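Chapter 6
Heat in the Home

In this chapter
6.1 Heat and temperature
6.2 Three ways heat moves
6.3 Turning electricity into heat
6.4 Power, energy and the electric bill
6.5 Keeping heat where you want it

Before you start
You should be able to multiply and divide decimals, read a simple bar graph, and convert minutes to hours. If the units joule and watt are new to you, go back to Section 2.4 first.

In February the town of Cullholm uses more energy than in any other month of the year. Some of it goes into lights, refrigerators and washing machines, but most of it goes into making things warm. Rooms are heated, water is heated, food is heated. A good deal of that heat then leaves through walls, windows, drains and open doors, and more has to be made to replace it.

Two students at the Cullholm school, Itsuki Nagano and Hinata Nishimura, kept a record of the electricity used in their homes over the same winter month. Itsuki's family lives in an apartment with neighbors above and below. Hinata's family lives in a detached house on the Guron road, with an electric water heater and electric baseboards in every room. The meter in the apartment showed 688 kilowatt-hours for the month. The meter at the house showed 2598 kilowatt-hours. Both families have four members, and both cook with electricity.

The difference is large, and it can't be explained by one family leaving the lights on. By the end of the chapter you will be able to say where most of it comes from. Keep the two readings in your notebook – you will need them again in Sections 6.4 and 6.5.

6.1 Heat and temperature

In everyday speech we use the words heat and temperature as if they meant the same thing. In science they are kept apart.

Temperature tells us how hot or cold something is. It is measured with a thermometer, in degrees. It depends on how fast the particles in a material are moving, on average.

Heat is energy that moves from a warmer object to a cooler one. It is measured in joules. A cup of tea and a full bathtub may be at the same temperature, but it takes far more energy to warm the bathtub, which holds many more particles.

Heat always passes by itself from the warmer object to the cooler one. If you hold a snowball, heat moves from your hand to the snow. Your hand feels cold as it loses energy. Nothing called "cold" has moved into it.

Check your understanding
Explain why a metal spoon and a wooden spoon lying in the same drawer have the same temperature, although the metal one feels colder when you pick it up.

6.2 Three ways heat moves

Conduction is the movement of heat through a material, from particle to particle. Metals conduct heat well. Wood, wool and still air conduct it poorly, and a poor conductor is called an insulator.

Convection is the movement of heat by a flowing liquid or gas. Warm air over a baseboard heater rises, and cooler air moves in along the floor to take its place.

Radiation is the movement of heat as waves. It needs no material to travel through. The warmth of the sun reaches us in this way, and so does the warmth you feel on your face in front of a campfire.

In most real cases all three happen together, although one is often much more important than the others.

6.3 Turning electricity into heat

When an electric current passes through a wire, some of its energy is turned into heat. In a lamp cord this is a small loss. In a heating element it is the whole purpose. The element is made of a metal that resists the current strongly and can glow red without melting.
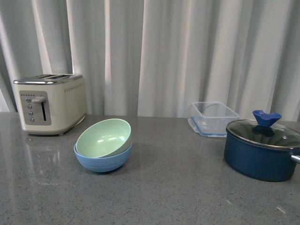
Page last changed: 2nd February

A toaster is a simple example. Bread goes in through the slots at the top, and pushing down the lever lowers it between the elements and closes the circuit. Most of the browning is done by radiation from the hot wires. Air in the slots is also warmed and rises out of the top, so some heat is lost to the kitchen by convection.

An electric kettle works differently. Its element heats the base, the base heats the water touching it by conduction, and convection carries the heat through the rest of the water.

Worked example
A heater has a power of 2000 watts and is used for 19 minutes. How much energy does it use?
Power in kilowatts: 2000 ÷ 1000 = 2 kW
Time in hours: 19 ÷ 60 = 0.317 h
Energy: 2 × 0.317 = 0.63 kWh

Activity 6A
List every appliance in your home that has a heating element. Look for the power rating on the label – it is usually on the back or the base – and write it next to the name. Unplug small appliances and let them cool before you turn them over. Bring your list to class for Section 6.4.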